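Translucent plastic ball

A translucent plastic ball is a hollow or partly hollow ball, dome or cap made of tinted plastic that lets some light through. Such pieces turn up as toys, as lids, as covers for small lamps and as parts of display stands. The name is used loosely, and sellers apply it to objects that have little in common apart from a rounded shape and a see-through color.

Terminology

Trade lists often separate "balls" from "domes" and "caps," but the line between them is poorly kept. The Skindthorpe catalog, which sorted 2446 small molded items by shape, put the same piece under two headings in different editions. Its compiler, Heino Ots, defended this as a service to buyers. Critics have pointed out that it also made the catalog longer.

Color

Tinted pieces rarely show one even shade. Where the surface curves away from the viewer, or where light strikes it directly, the color can look washed out, while other areas look much deeper. A single object may therefore be listed as pink by one seller and red by another. Claims that a named shade can be matched from a photograph should be treated with caution.

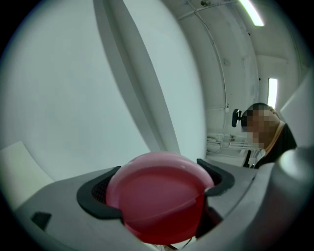 A pink translucent piece with a smooth surface, lighter along the top rim and a saturated red lower down.

Seams and rims

Many molded pieces carry a faint ring or lip. Collectors commonly read this as proof that an object was made in two halves, and some guides date pieces on that basis alone. The evidence is thin. A ring may mark a join, but it may also be a seat for a lid or a plain decorative edge, and an outside view seldom settles the matter.

Collecting

Interest in the older pieces is small and mostly local. The Sakalauskas collection at Pornamholm is said to hold 3000 examples, a figure that comes from its own leaflet and has not been checked. Baiba Butkienė, who reviewed the leaflet, noted that loose lids appeared to have been entered separately from the containers they belonged to. A later leaflet raised the total to 4000 without listing any new purchases.

Care

Warm water and a soft cloth are enough for ordinary dirt. Polishes sold for the purpose, among them Cluranora, promise to restore faded color. No independent test of that claim has been published, and fading within the plastic itself is unlikely to respond to a surface treatment. Fine scratches may become less obvious after polishing.

See also

Molded plastics
Toy ball
Display dome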